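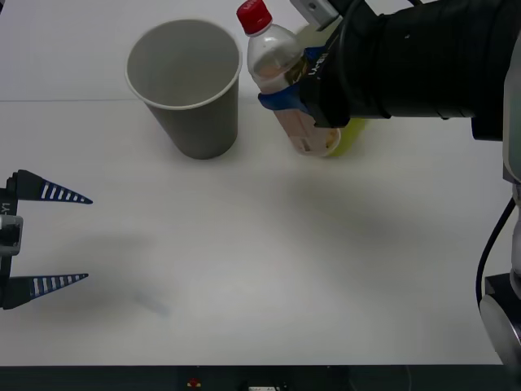 23 October 2021. Server hardening, Kulter test machine.

Work on the Kamville configuration scripts was resumed. The account module now locks unused system accounts on first run and writes each change to a log readable by root only. Chih-ming Lu reviewed the changes and asked that the lock step be made optional, as the Delić image relies on one such account for its nightly backup. This has been done.

Ordinary users are now numbered from 1000 upwards. Three older accounts on the test machine fell below that limit and were moved by hand. File ownership under /srv was corrected afterwards. 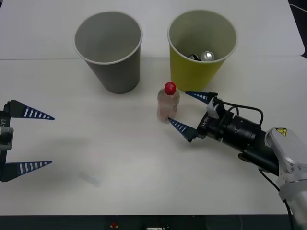
Bottle with red cap and two paper cups, white table.

The firewall rules were reloaded with 252 entries. Loading stopped at entry 200 on the first attempt, owing to a duplicate address range left over from May. The range was removed and the second attempt completed without error.

Outstanding: remote root login remains enabled on Flurnent. Chin-lung Yen is to confirm that key-only access works from both offices before it is switched off. The password ageing policy has not yet been tested.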